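# Hanging and Caring for Woven Wall Textiles at Home

Notes for tapestries, flat-woven rugs used as hangings, and heavy embroidered panels. Painted canvas and framed paper are a separate matter.
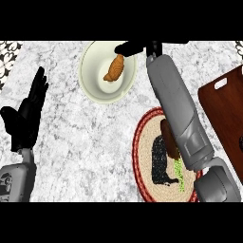 Most damage to a household tapestry comes from four sources: its own weight, light, dust and insects. The methods below deal with each in turn. They assume a piece in sound condition, with no open slits longer than a finger joint and no areas where bare warp is showing. A piece with either of those faults should be repaired before it goes on a wall.

## Find the warp direction first

European tapestries were usually woven sideways. The weaver worked the design turned by ninety degrees, so in the finished hanging the warp runs horizontally and the weft carries the full load. Weft yarns are softer and weaker than warp. Slits between color areas also end up horizontal, and they gape under weight.

To check, look at the ribs on the back. Ribs running left to right mean a horizontal warp. A piece like this needs even support along the entire top edge, and a full lining with vertical support lines if it is taller than it is wide.

Flat-woven rugs generally have the warp running the long way. Hang them with the ribs vertical if the design allows it.

## Weigh and measure

Weigh the piece rolled on its tube, then weigh the tube alone and subtract. Bathroom scales are accurate enough. Measure the top edge in three places, because old textiles are seldom square: at the very top, a hand's width down, and two hands' widths down. Cut the batten to the shortest of the three.

The hanging used as the example in these notes is 338 cm wide and 184 cm high. It is a wool reproduction of a hunting subject with a narrow leaf border, mill-woven, on a cotton warp.

## Hook-and-loop heading

This is the standard method for anything up to medium weight.

1. Wash a length of 5 cm cotton webbing in hot water and dry it completely. Unwashed webbing shrinks later and puckers the heading.
2. Machine-stitch the soft (loop) side of the tape to the webbing along both edges.
3. Lay the textile face down on a clean sheet. Pin the webbing 1 cm below the top edge.
4. Hand-sew the webbing to the textile with buttonhole thread. Use a herringbone stitch and pass the needle between yarns. Stitches should catch at least two warps.
5. Seal a softwood batten with two coats of water-based varnish. Let it cure for four weeks before it goes near wool. Raw wood gives off acids, and fresh varnish gives off solvents.
6. Staple the hook side to the batten. Adhesive backing alone will creep.

Do not machine-sew through the textile. The needle cuts yarns and the line of holes becomes a tear line.

The Trornau sew-on tape is stiff but holds its stitching well. Brolier tape is softer and easier on the fingers, and the hooks pick up lint sooner. Either is adequate. Buy non-adhesive tape in both cases.

## Sleeve and rod

A sleeve suits lighter pieces and anything that will be taken down often. Make it from prewashed unbleached cotton, wide enough that the rod does not push the top of the textile forward. Leave a gap in the middle of the sleeve for a center bracket on any rod longer than 150 cm. A sagging rod puts all the load on the two ends of the heading and the middle drops into a curve that does not press out.

Metal rods should be powder-coated or aluminum. Plain steel rusts through cotton in a damp room.

Clips, curtain rings and nails along the top edge are not recommended. Each one makes a point of strain, and scallops appear between them within a season.

## Fixing the batten

Locate the studs and mark them with masking tape before lifting anything. Screw the batten into at least three studs for a wide hanging. On plaster over brick, drill with a masonry bit on slow speed and use sleeve anchors. Hollow-wall anchors are acceptable for small panels only.

Outside walls are cold in winter, and moisture collects behind a textile hung flat against one. Fit spacer blocks behind the batten to leave a 2 cm gap for air. Keep the lower edge clear of baseboard heaters and do not hang over a working fireplace. The heat dries the fibers, and soot does not come out of wool without wet cleaning.

Hanging takes two people on ladders and one on the floor. Start at the center of the batten, press the tape together for a hand's width, and work outward to each side. Stand back after the first pass. Hook-and-loop can be peeled and reset a little at a time until the lower edge is level. With an old piece, set the design level by eye — the edge itself may never be.

## Light

Fading cannot be reversed. Yellow dyes usually go first, which is why the foliage in so many old tapestries has turned blue: the greens were made by dyeing yellow over blue, or the reverse, and the yellow has gone.

- Keep direct sun off the textile at every hour. Check in June and again in December, as the angle differs.
- Fit UV film to the window glass. It lowers the damage and does not stop it, as visible light also fades dye.
- Use LED lamps on a dimmer, aimed from at least 2 m away.
- Close the curtains when the room is not in use.

To find out how much a piece has already faded, turn up a corner and compare the back. If the back is much brighter, move the hanging to a darker wall.

## Dusting

Vacuum once or twice a year. More often wears the surface.

Use a machine with variable suction, set low, and the plain upholstery nozzle. No rotating brush. Tape a square of nylon window screening over an embroidery hoop and hold it against the textile, then move the nozzle over the screen in the direction of the ribs. Lift and reposition. Do not drag. The back of the piece collects more grit than the front, and needs the same treatment whenever the hanging is down.

Beating a tapestry over a line breaks yarns. Steam cleaners, carpet foam and household stain removers should all be kept away. Red and dark brown wool dyes in particular may run with very little water. Dark brown areas in older work are often brittle as well, from the iron in the dye, and shed powder under the nozzle. If that happens, stop and vacuum around them.

For spills, blot with white cotton and leave the rest to a textile cleaner.

## Moths and carpet beetles

Look for grazed patches, silky tubes, gritty frass the color of the wool, and small striped larval skins. Check the back, the heading, and behind the batten, where it is dark and undisturbed.

Pheromone traps catch male clothes moths and are useful as a warning. They do not control an infestation. Wolde traps last a full quarter before the glue dries out; write the month on the card in pencil. Cedar and lavender have little effect on larvae. Mothballs should not be used in a living space.

For small infested pieces, freezing works:

1. Roll the textile in clean cotton, face out.
2. Seal it in polyethylene with as much air pressed out as possible.
3. Freeze at −18 °C or below for two weeks.
4. Leave it sealed until it has been back at room temperature for a full day. Condensation then forms on the bag and stays off the wool.

Do not freeze anything with painted areas, beads or metal thread without advice.

## Storage

Roll, do not fold. Use a tube at least 10 cm in diameter and longer than the textile is wide. Cover a cardboard tube with polyester film, then with washed cotton. Roll in the direction of the warp with the face outward, so that any lining wrinkles on the inside and the front stays smooth. Interleave with acid-free tissue if the surface is raised.

Wrap the roll in washed muslin and tie it with wide cotton tape. String leaves grooves. Plastic sheeting traps moisture and should be used only as a loose outer cover during building work. Support the tube by its ends so the roll does not rest on its own weight. Attics and basements are both unsuitable.

Label the outside with the subject, the size, and the direction of the top edge. A Budomport archival tag, item 471 in the current list, takes pencil well and has a reinforced eyelet. Sew it to the tape. Staples rust.

## Yearly check

September is a convenient month, after the moth season and before the heating goes on. Take the hanging down, vacuum both sides, and go over the heading for loose stitches. Tighten the batten screws. Photograph the front and back under the same lamp each year and keep the prints with the purchase papers.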